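Clurent opens guest house in Clarnon with lower prices for long stays

Clarnon, April – Clurent, the family company behind the Flumumetti guest houses, will open its second house in Clarnon this Saturday. The building has 47 rooms on three floors and is a short walk from the bus station.

The new house is made for guests who stay for several weeks, such as nurses on temporary contracts, students and building workers. A room costs 141 pounds per week, with heating and bed linen included. Guests who stay longer than 90 days pay a lower price from the next week.

"Many people come to our town for work and find only hotels for tourists," said Homa Soltani, director of Clurent. "We wish to offer them a calm place with a fair price – and a kitchen where they can cook their own food."
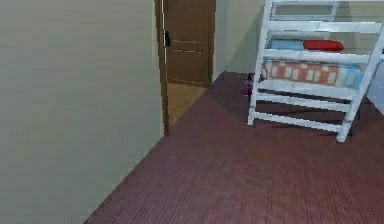 Computer visualisation of a room with plain light walls and a brown wooden door.

The first Flumumetti house received 93 long-stay guests last year. House manager Hsiu-ying Kong will be responsible for both addresses.

Visitors are welcome on Saturday from 10 am to 4 pm. Tea and cakes will be served by the Ho bakery.

Press contact: Clurent, press office, Clarnon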